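자주 묻는 질문: 손으로 가르치기와 원격 조작 시연

최종 수정: 2025년 8월 16일 토요일

Cumport 시연 기록 도구를 처음 쓰시는 분들이 보내 주신 질문을 정리했습니다. 저는 한국어가 모국어가 아니므로 표현이 어색한 곳이 있을 수 있습니다. 뜻이 분명하지 않은 문장을 발견하시면 문의란으로 알려 주십시오. 설치에 대한 질문은 설치 안내 페이지에 따로 있습니다.

시작하기 전에

손으로 가르치는 것과 원격 조작은 무엇이 다릅니까?
손으로 가르칠 때에는 사람이 로봇 팔을 직접 잡고 움직입니다. 모터의 힘을 약하게 하고, 팔이 지나간 관절 각도를 기록합니다. 원격 조작에서는 사람이 다른 장치를 움직이고, 로봇이 그 움직임을 따라갑니다. 장치는 작은 리더 암일 수도 있고, 게임 패드나 키보드일 수도 있습니다. 두 방법 모두 결과는 같은 형식의 에피소드 파일로 저장됩니다.

어느 방법을 먼저 배우는 것이 좋습니까?
팔이 가볍고 동작이 짧으면 손으로 가르치는 방법이 쉽습니다. 그러나 카메라 영상도 함께 학습에 쓸 계획이면 원격 조작을 권합니다. 손으로 잡고 가르치면 사람의 손과 소매가 영상에 들어갑니다. 나중에 로봇이 혼자 움직일 때에는 그 손이 없으므로, 학습할 때의 영상과 실행할 때의 영상이 서로 달라집니다. 손으로 가르친 궤적을 한 번 재생하면서 영상을 다시 찍는 방법도 있습니다. 이 경우에는 물체를 처음 위치로 정확히 돌려놓아야 합니다.

프로그래밍을 할 줄 알아야 합니까?
기록만 하신다면 필요하지 않습니다. 기록 화면에는 시작, 저장, 버리기 단추가 있습니다. 학습을 직접 하시려면 명령줄을 조금 쓰실 수 있어야 합니다.

어떤 장치를 지원합니까?
현재는 Soltis 리더 암, 일반 게임 패드, 키보드를 지원합니다. Nident 페달은 저장과 버리기 단추를 대신하는 용도로만 쓸 수 있습니다. 페달로 그리퍼를 열고 닫는 기능은 아직 시험 중이며, 다음 1월 판에 넣을 예정입니다.

시연 기록

시연은 몇 번 해야 합니까?
작업에 따라 다릅니다. 물체 하나를 집어서 정해진 자리에 놓는 작업이라면 30회로 시작해 보십시오. 물체의 위치가 매번 바뀌고 방향도 중요하면 훨씬 많이 필요합니다. Ardeleanu 예제 묶음에는 에피소드가 225개 들어 있습니다. 이것은 여러 물체를 순서 없이 옮기는 작업이고, 처음 하시는 분이 목표로 삼으실 숫자는 아닙니다.

시연하는 사람이 여러 명이어도 됩니까?
됩니다. 다만 사람마다 물체에 접근하는 방향이 다릅니다. 어떤 사람은 위에서 바로 내려가고, 어떤 사람은 옆에서 들어갑니다. 두 방식이 같은 비율로 섞이면 학습된 로봇이 중간에서 망설이는 경우가 있습니다. 시작하기 전에 접근 방향을 함께 정하시고, 에피소드 메모 칸에 조작자의 번호를 적어 주십시오.

실수한 시연은 지워야 합니까?
세 경우로 나누어 생각합니다. 물체를 놓쳤지만 다시 집어서 끝까지 완료한 시연은 남겨 두십시오. 로봇은 이런 시연에서 실패한 뒤의 행동을 배웁니다. 물체가 작업 구역 밖으로 나가서 끝내지 못한 시연은 버리십시오. 기록 도중에 사람이 손을 넣어 물체를 고쳐 놓은 시연도 버리십시오. 영상에서는 물체가 이유 없이 움직인 것처럼 보입니다.

천천히 움직이는 것이 좋습니까?
너무 빠른 것보다는 좋습니다. 그러나 중간에 멈추고 생각하는 시간이 길면 로봇도 멈추는 것을 배웁니다. 기록을 켜기 전에 같은 동작을 3번 연습하고, 그다음에 기록을 켜십시오. 시작과 끝의 정지 구간은 프로그램이 자동으로 잘라 냅니다. 중간의 정지 구간은 자르지 않습니다.

리더 암을 움직였는데 로봇이 늦게 따라옵니다. 고장입니까?
대부분은 고장이 아닙니다. 먼저 무선 연결을 유선으로 바꾸어 보십시오. 다음으로 설정의 평활화 값을 확인하십시오. 기본값은 9입니다. 값을 낮추면 반응이 빨라지지만 손의 떨림도 그대로 전달됩니다. 그래도 늦으면 카메라 미리보기 창을 닫고 다시 시험해 보십시오.

손으로 가르칠 때 팔이 갑자기 아래로 떨어집니다.
중력 보상이 꺼져 있을 가능성이 큽니다. 설정에서 보상을 켜고, 그리퍼의 무게를 입력하십시오. 그리퍼를 교체한 뒤에 이 값을 고치지 않는 분이 많습니다. 보상을 켜기 전에는 반드시 한 손으로 팔의 윗부분을 받쳐 주십시오.

시뮬레이션에서 시연하기

실제 로봇이 없어도 연습할 수 있습니까?
예, 시뮬레이터 안의 팔을 같은 장치로 조작하실 수 있습니다. 기록 화면과 단추의 위치도 실제 로봇을 쓸 때와 같습니다. 처음 며칠은 시뮬레이션에서만 연습하시기를 권합니다. 물체를 떨어뜨려도 초기화 단추를 누르면 처음 상태로 돌아갑니다.

시뮬레이션에서 기록한 시연을 실제 로봇에 쓸 수 있습니까?
그대로 쓰기는 어렵습니다. 마찰과 조명이 다르고, 그리퍼가 물체에 닿을 때의 움직임도 다릅니다. 시뮬레이션 시연으로 먼저 학습하고, 실제 시연을 적은 수라도 더해서 다시 학습하는 순서가 일반적입니다. 두 종류의 파일은 폴더를 나누어 보관하십시오.

연습 장면은 어떻게 만들면 됩니까?
물체의 수를 적게 하고, 팔과 물체가 바탕에서 잘 구별되게 하십시오. 글자가 있는 나무 큐브는 크기가 작고 모양이 단순해서 집는 연습에 적당합니다. 바닥 무늬가 복잡하면 밝은 매트를 까는 것이 좋습니다. 그림자는 끄지 마십시오. 화면만 보고 조작할 때에는 그리퍼의 높이를 알기 어려운데, 그림자가 그 높이를 짐작하게 해 줍니다. 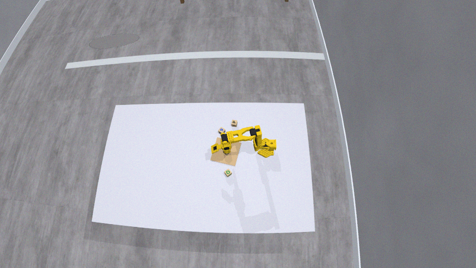
노란색 팔이 흰 매트 위에 서 있고, 그리퍼는 네모난 골판지색 판 바로 위에서 아래를 향합니다. 작은 나무 큐브 세 개는 팔 주위에 흩어져 있습니다.

한 사용자는 이 항목을 읽고 의견을 보내 왔는데, 시뮬레이션에서 잘되던 동작이 리더 암을 바꾸자마자 전혀 되지 않았고, 알고 보니 손목 관절의 회전 방향이 반대로 설정되어 있었으며, 장치를 바꿀 때마다 관절을 하나씩 움직여 보라는 안내가 꼭 필요하다고 하였습니다. 맞는 말씀이어서 다음 항목을 추가했습니다.

장치를 바꾼 뒤에 무엇을 확인해야 합니까?
관절을 한 번에 하나만 움직이고, 화면의 팔이 같은 방향으로 도는지 보십시오. 손목의 회전은 눈으로 구별하기 어려우므로 끝까지 돌려 보십시오. 마지막으로 그리퍼를 완전히 열고 완전히 닫아서 양 끝의 값을 저장합니다. 방향이 반대이면 장치 설정에서 해당 관절의 반전 칸을 선택하십시오. 이미 기록한 에피소드는 이 설정으로 바뀌지 않습니다.

카메라 시점은 어디에 두어야 합니까?
조작할 때의 시점과 기록할 때의 시점은 달라도 됩니다. 조작용 화면은 보기 편한 각도로 두시고, 기록용 시점은 팔이 물체를 가리지 않는 쪽에 고정하십시오. 팔의 긴 부분이 물체 위를 지나가는 작업이면 시점을 하나 더 추가하는 편이 안전합니다. 기록을 시작한 뒤에는 기록용 시점을 옮기지 마십시오.

물체의 위치는 매번 바꾸어야 합니까?
예. 항상 같은 자리에 두면 로봇이 물체를 보지 않고 위치만 외울 수 있습니다. 장면 설정에서 무작위 배치를 켜시면 초기화할 때마다 위치와 방향이 바뀝니다. 팔이 닿지 않는 자리에 물체가 놓이면 기록하지 말고 다시 초기화하십시오.

파일과 공유

에피소드 파일에는 무엇이 들어 있습니까?
관절 각도, 그리퍼의 값, 기록용 시점의 영상, 그리고 메모가 들어 있습니다. 조작자의 음성은 저장하지 않습니다. 메모 칸에 이름을 쓰시면 이름도 파일에 남으므로, 공유하실 계획이면 번호를 쓰십시오.

다른 사람의 시연과 합칠 수 있습니까?
같은 팔 모델과 같은 기록 주기를 사용했다면 합칠 수 있습니다. 기록 주기가 다르면 합치기 화면에서 경고가 나옵니다. 경고를 무시하고 합친 파일은 재생할 때 속도가 맞지 않습니다.

답을 찾지 못했습니다.
문의란에 프로그램 판 번호, 장치 이름, 그리고 문제가 생긴 에피소드 파일 하나를 첨부해 주십시오. 파일이 너무 커서 올라가지 않으면 영상을 빼고 내보내기를 하신 뒤에 보내시면 됩니다.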